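Civby Shoe Repair and Reuse
Progress report to the Engström Fund, July

Dear all,

We have had a really good few months and I am glad to be writing this one. When you agreed to support us we had a stack of donated shoes in the old Zellari building, a leaky roof and a lot of goodwill. The roof is mended (thank you again for letting us move money between budget lines for that) and the shoes are going out of the door again on people's feet.

Shoes handed on

Since the last report we have passed on 185 pairs, which brings the total since we opened to 1185. School shoes went fastest, as they always do before September. Lace-up canvas and trainers come next, and those are the ones that need the most care from us: the laces come out, the insoles come out, everything gets looked at inside as well as out.

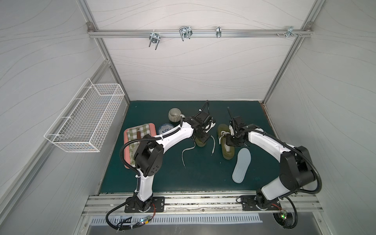 Katsuhiko Kikuchi has rewritten our sorting sheet from scratch and it is so much better than the old one! It fits on one side of paper. You check the sole first, then the upper, then the inside, and if a pair fails on the sole you stop there and it goes for parts. We used to clean shoes for twenty minutes and then find the heel was split, so this has saved us a great deal of wasted effort.

Laces and insoles

I said last time that I wanted to get to grips with insoles. A lot of otherwise sound shoes were being turned down by families who took one look inside, and I can't blame them. We now lift out every insole that will come out without tearing. Good ones are washed and dried flat, tired ones are replaced from the Flindum stock, and glued ones we leave alone and clean in place. Laces are taken right out of the eyelets, washed in a net bag and put back last of all, once the tongue has been brushed. White laces are a trial. We have tried soaking them overnight and it helps, but some never come back and we swap them.

The pair we use for showing new people the steps is olive-green with white laces and pale blue insoles. They are handy for teaching, as you can tell the parts from each other across a table and there is no muddle over what goes back where.

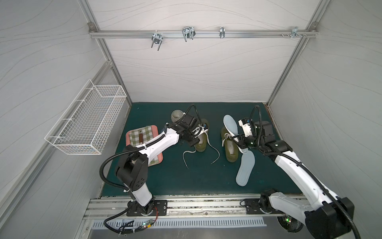 Money

Spending is on track. The brushes and cleaning supplies came in under budget, and replacement laces went over, mostly the longer lengths. I would like to move the difference across if you are happy with that. The sewing machine (a 1982 model, and still the best thing we own) needed 2 new belts and a service, paid for out of repairs.

What comes next

We want to start an evening session where people bring their own shoes and learn to look after them. The interest is there already, and Katsuhiko has offered to lead the first few. We also need more shelving before the autumn donations arrive, and I will send quotes separately.

One thing that hasn't moved on is the children's sizing chart. The draft is half done and I had hoped to attach it. It will come with the next report.

Do come and see us if you are passing. The kettle is by the back door and mornings before eleven are best.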